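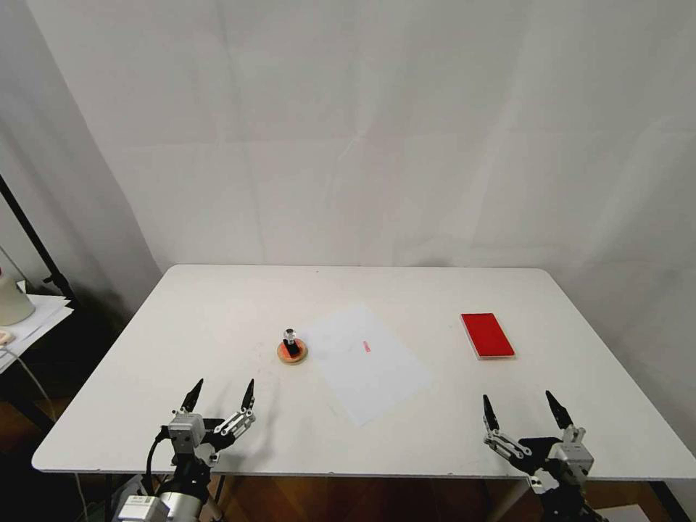 I have had the Haltano two-arm bench kit on trial since January, and people keep asking me the same thing over the garden fence: can it do the dusting yet? Well, no, it can't, but I have grown fonder of it than I expected, so let me take my time over this. My trials are all tidying jobs, the sort you'd hand to a willing child on a wet afternoon, and they're small on purpose. A sheet of paper lying crooked with a little reddish mark on it, a flat red block over to the right, a small black holder standing on its round orange-red base, all on a plain white table. You or I would have that straight before the kettle boiled. For a pair of two-fingered grippers it is a proper morning's work!

Let me start with what I like. The fingertips are narrow and pointed, and they are lovely with anything that has a decent edge to get hold of. Blocks, boxes, a thin book, the lid of a tin: all fine. The arms move smoothly, they don't slam about, and when one of them is unsure it slows down, which I found oddly reassuring (my old vacuum robot never had a moment's doubt in its life, and I have the chipped skirting to show for it).

Paper is another story. I ran 300 goes at lifting a single sheet and I would call it a clean lift in fewer than half. Sometimes it slides the sheet to the edge of the table first and nips it there, and I cheered out loud the first time I saw that. Sometimes it just pushes the paper about, rather like me with a fried egg.

Setting up took me 3 evenings, and the booklet is no great help. The Tranach software that comes with it is much friendlier than last year's version, though it still forgets its settings if you close the laptop lid. I also borrowed the soft finger pads from Vanemar and would say buy them straight away if you mean to handle cups or anything shiny. They cost a bit, and they do go on rather stiffly, so put the kettle on first.

As for real chores, I'd trust it to sort parts into trays on a small workshop bench, with someone nearby. I wouldn't trust it with the washing-up, or the ironing, or anything belonging to my mother. A cloth folded once is about its limit at home, and it takes its time over that.

Would I keep it? I think I would, for the workshop. Four stars from me, and I'm sending the cable back for a longer one.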